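Print this page | E-mail this release

FOR IMMEDIATE RELEASE

Drastero Opens Its Breakfast Counter in Candcombe, and Everybody Is Welcome to Make Toast

CANDCOMBE, October – Drastero, the home goods store that has been helping people in Candcombe set up their kitchens for 14 years, is very happy to announce the opening of the Breakfast Counter, a full-size kitchen counter on the ground floor of its Candcombe store where shoppers can see how a morning kitchen might be laid out, move things around to suit themselves, and go home with a few ideas (and, we hope, a full stomach).

The Breakfast Counter grew out of a survey that Drastero sent to its customers this past spring. We asked one simple question, which was what bothers you most about your kitchen before nine in the morning, and 3,053 of you were kind enough to write back. Some of the answers ran to several pages! We read them all, and the complaint that came up again and again was the counter itself. People told us they had nowhere to butter the toast. They told us the cereal lived in one room and the bowls in another, that the fruit went soft at the back of a shelf where the children never saw it, and that the toaster had to be dragged out and put away every single day.

So we built a counter and started putting breakfast on it. The result is a proper working surface in a white and gray marble pattern, set against a dark backsplash, and it holds the kinds of things that most households already own. We wanted it to feel like a home in the middle of the morning, with a towel thrown over the toaster oven and bread in the toaster, and we have tried very hard to resist the urge to tidy it too much. 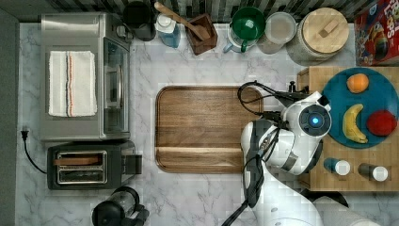
The Breakfast Counter at Drastero Candcombe, with a walnut-brown tray at the center and fruit on a teal plate.

The idea behind the layout is one that our store team has come to call "hot, open, fresh," and it is easy enough to try in your own kitchen this evening. The hot things go together at one end, so the toaster and the toaster oven are neighbors and the crumbs stay in one spot. The middle is left open for a big tray, where a plate can be set down, a sandwich put together, or a whole breakfast gathered up and carried to somebody who is still in bed. The fresh things go at the other end. On our counter you will find an orange, a banana and an apple on a plate on top of a checkered butcher-block board, out where a hungry person will notice them first.

Everything else stands along the back, against the wall. We like a wooden holder for the long spoons, and we like jars, particularly clear ones, as it is a great comfort to be able to see how much is left before you go to the store. Bowls and measuring pitchers can be stacked one on top of the other without any shame at all. And yes, there is a box of cereal out on the counter, because there is a box of cereal out on the counter in nearly every house we know.

The toaster deserves a few words of its own. A great many of the letters were about toasters, and opinions ran strong. Ours is a plain two-slot model, and we chose that size on purpose after a long and cheerful argument among the staff, some of whom will go on believing in four slots until the end of their days. Two slots leave room beside the toaster for the rest of breakfast, and for a smaller household they are plenty.

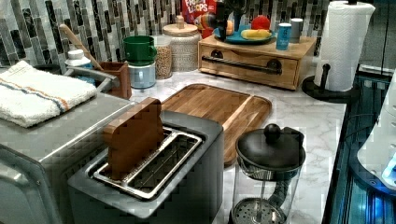
Toast in the two-slot toaster, with the cereal, a jar of grains and a white canister close by.

To go along with the opening, Drastero is introducing the Nustden collection, a new line of trays and boards for the counter, developed by our own buying team over the past two winters. Nustden pieces are meant to be left out and used every day. The first 300 households to sign up for the Breakfast Counter mailing list at the store will receive a card good for a discount on any Nustden piece, and the card may be used through the end of the season.

We are just as pleased to be joined by Lâm, the neighborhood bakery around the corner from the store, which will be supplying the bread. Lâm bakes its sandwich loaves before sunrise, and the first of them will be at our door by 8 a.m. on every morning that the store is open. Visitors are welcome to toast a slice and sit with us a while. Butter and jam will be set out, and anyone who needs to avoid wheat should ask at the front desk, where a separate loaf and a separate toaster are kept.

Through the fall, the store will also host a series of 4 free morning sessions at the Breakfast Counter. The first covers clearing and laying out a small counter. The second is all about storing grains, rice and cereal so that they keep well. The third looks at caring for wooden boards and trays, including how to oil them and what to do about stains, and the last is a family session on breakfasts that children can put together with a little help. Each session begins at 9 a.m. and lasts an hour. Places are limited by the size of the room, so please sign up ahead of time at the front desk. Visitors who would like advice about their own kitchens are encouraged to bring along a photo and the length of their counter.

The Breakfast Counter is open to visitors during regular store hours, and there is no charge to come in and no need to buy anything. Parking is behind the building, and the ground floor entrance has no steps.

About Drastero

Drastero sells kitchenware, table linens, storage and small furniture from its store in Candcombe. The store also offers knife sharpening, wooden board repair and a gift registry.

Press inquiries and requests for a visit to the Breakfast Counter may be made at the Drastero front desk in Candcombe.

Print this page | E-mail this release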